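Speaker notes: When the river comes up the high street
Wael Tawfik, Gamiveck Town Hall, June 25, 2014

Slide 1. Title
Say hello. Check the microphone at the back. If the mayor is in, thank her for the hall. If she isn't, thank her anyway, it gets minuted.

Slide 2. What happened in March
Most of the room was there, so keep it short. Rain for two days on ground that was already full. The Stelura went over at the old ford first, then at the car park, then everywhere. 40 homes with water above the skirting boards. Pause here. Some of those people will be sitting in front of me.

The first official warning went out at 13 minutes past four in the morning, by which time the bottom end of El-Sayed Street had worked it out for itself.

Slide 3. The warning system
Be fair to the county. The gauge worked. The gauge sent its reading to an office, and the office opened at nine. Someone at home got a text and rang someone else, who rang the wrong Skotico (there are two, one is a hamlet and the other is a garage). Let them laugh, then give them the timeline slowly.

What we are asking for:
- a siren at the ford, tested monthly, in daylight please
- a phone list with mobile numbers on it
- one named person on call each night, and a second for when the first is in Spain
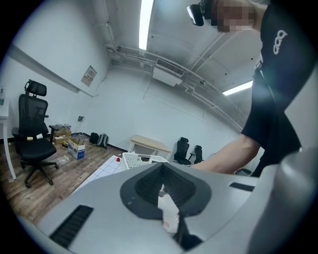
Slide 4. Sandbags
This will be the argument. The depot had plenty of sand and plenty of bags, kept in separate buildings. The key to the bag building was in a desk in the building under water. Don't name whose desk. Everyone knows whose desk.

Sandbags buy you time to carry the carpets upstairs. They won't hold back a river that has made up its mind. People hate hearing this, so say it twice and move on before the man from the bowls club stands up.

Slide 5. The rest centre
The school hall opened by six and the tea was excellent. Dogs were a problem. We had no plan for dogs, and one family went back to a flooded house because of that. Not funny, don't play it for a laugh. Next time the sports pavilion takes animals, and the head has agreed in writing.

Slide 6. Insurance
Skip if running over. If not: photograph everything before you throw it out, write the water level on the wall in pencil, keep receipts for the hire of dryers.

Slide 7. Questions
Someone will ask about dredging. The short answer is that it's with the county. The long answer is also that it's with the county.

Leave the map up. Sign-up sheet for river wardens by the door, bring own pen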